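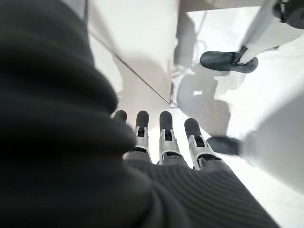
Tegan Donnelly has been building robot hands in the Farholm shared workshop since December. The current pair is called Kovent. She drew the finger segments herself and bought the motors used.

"The tips were the first thing I got right," she said. "Black rubber over a metal core. The joints took 10 versions, and I still don't like the last one."

The back of the hand wears a ribbed knit cover. Donnelly started with bare metal and kept catching wires on the bracket screws. "Knit stretches, so the knuckles can move under it. A stiff fabric pulled the fingers open by a few degrees. I measured it, then threw the fabric out."

Huw Mathias wrote the control code. Each finger gets a position command 200 times a second. He finds the wrist camera harder to deal with than the motors. "The sleeve bunches up and blocks part of the view. White surfaces blow out. We lock the exposure now and turn down the bench lamp."

The log stands at 2,059 grip cycles on the present tendons. Donnelly will replace them at the next service, whatever their condition.

Asked about the thumb, she was brief. "It needs another bearing. Huw wants to fix it in software. He can't."

Mathias said he would try it anyway, once the bearing is ordered.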